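Dinetia Opens Its Equipment Planning Service to Smaller Workshops

Dinetia is very pleased to announce that its equipment planning service, until now offered only to larger manufacturers, will open to small and family-run workshops in October. The service helps owners who are thinking about their first robot arm work out what they need, what it will cost to run, and whether this is the right year to buy.

"So many people come to us with a quote already in hand and a knot in their stomach," said Luminița Manole, who leads the planning team. "We would much rather sit down with them before that, over a cup of coffee if we can, and go through the job they want done, the tabletop it will be done on and the grippers that might suit it."

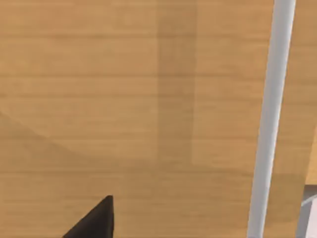
Each plan begins with a simulated trial of the customer's own task, followed by a written budget covering the arm, grippers, spare fingers, training and upkeep over 8 years. During the pilot period the team prepared 63 plans, and we are grateful to every shop that opened its doors (and its ledgers!) to us.

Simine, a maker of small fittings, was among the first. "We had set aside money for two arms," said owner Vasilică Crăciun. "The plan had us start with one and put the rest into training, and I slept a good deal better after that."

Workshops may request a first conversation through the Dinetia planning desk, which takes calls every Wednesday until early evening.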